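Evaluating the Ulletti Hand Simulation Kit for Course Use
Term project report, Leonidas Politis

1. Background

Our department asked for a recommendation on whether to renew its license for the Ulletti kit, a simulation package sold by Skeltholm for teaching two-handed manipulation. The brochure says a beginner can be "grasping confidently in an afternoon." I had 17 afternoons, so I liked my chances.

The kit comes with a household kitchen, a pair of simulated arms with five starter tasks, and a scripting tool called Wadik. I ran it on a lab desktop bought in the previous decade and on my own laptop, which now makes a noise when I open the lid.

2. Setup

Installation took about 4 hours. Most of that went to a license server that wanted my name in capital letters and did not feel I needed to know this. Once it was running, the kit was stable. I had two crashes the whole term, both while saving, when a crash is at its most educational.
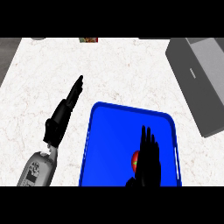
3. Grasping

Wadik's grasp planner is the main reason to buy this kit, and also the main reason I slept badly in February. You name an object and a hand, and the planner proposes an approach. With large, boxy objects it does fine. Small round things are another matter, and the starter task I spent longest on has a little red fruit in a blue tray, with the right hand coming in beside it and the left waiting out over the marble. The tray has a raised rim, and my early scripts treated that rim as a suggestion. Raising the approach height fixed it. The manual covers approach height in an appendix, after the chapter on changing the countertop.

The left hand was harder to find work for. By default it holds a straight-fingered pose, and unless you script it separately it keeps that pose with great dignity while the right hand does everything.

4. Support

I sent Skeltholm 8 questions. The answers were polite and quick, and two of them were to questions I had asked. The Shiferaw user forum was more useful, particularly a long thread on contact friction that starts as an argument and ends as decent documentation.

5. Recommendation

Renew for one year, on the smaller license. The physics is good enough for coursework and the planner is worth learning. Students should get the approach height setting in the first lab, along with the note about capital letters.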